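The Hill Above Prevport

Doaa Slaoui will not be hurried up a hill. She stops at every gatepost and every wet bit of wall, and by the time we had gone the length of one field that morning I had been handed four different leaves to chew, one of which made my tongue go numb and kept it that way until lunch. "Good for toothache," she said, rather pleased, and walked on with the basket bumping against her hip.

I had come to Prevport, as most people do, for the harbour and the fried fish, and had never given a thought to the rough ground behind it. The people of the old farms knew it very well indeed. They had a plant for coughs and another for sore feet, a bark that turned wool the colour of strong tea, and a long, whippy willow that was cut in January and made into eel traps down on the Brimska, the slow brown river that loops round the back of the town and floods the allotments most winters.

Doaa has spent 16 years writing all this down. Her notebooks hold 1265 entries, each one a plant, a use and the name of the person who told her, and she keeps them in a bread bin in the kitchen (the bread lives on top of the fridge). Some entries are a single line. Others go on for pages and wander off into family quarrels and the price of pigs, and those are the ones she likes best.

She grew up in a house where the cooking was done by smell, with a grandmother who could tell you which hillside a bunch of thyme had come from, and she thinks that is where it started. When she moved here she missed those herbs terribly, and during her first Ramadan in the town she went out in the late afternoons to look for something, anything, to put in the soup. A neighbour leaning over the wall saw her with a fistful of sorrel and told her she was picking it too old. They talked until it was nearly dark, and she had to run home to eat!

The neighbour was Miko, then well past eighty, who had cut willow and dug roots on that hill since he was seven. He fills the first two notebooks almost by himself. He told her that meadowsweet went under the mattress, that the best rushes for lights were taken from the north side of the ditch, and that you never brought elder wood indoors, though he could not say what would happen if you did. His mother had smacked him for it once and that had been enough.

Not everything in the bread bin is meant to be tried, and she is firm about this. Several of the old cures would do a person real harm, and she has marked those pages with red wool. She won't lend them out, either, although she will read them to you over a pot of nettle tea if you ask nicely and have the afternoon free, as I luckily did.
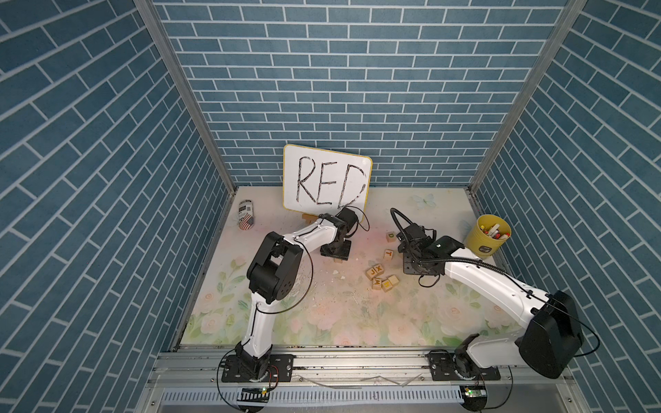 Walking the Brimska path

The path starts behind the fish market and follows the river for two miles before it turns uphill. Go in boots, whatever the weather has been doing, and leave the willow beds alone, as they are still cut by the families who look after them. Sorrel and young nettles are plentiful along the first stretch in spring. There is a bench at the top of the second field, and on a clear morning you can see right over the harbour wall to the sea.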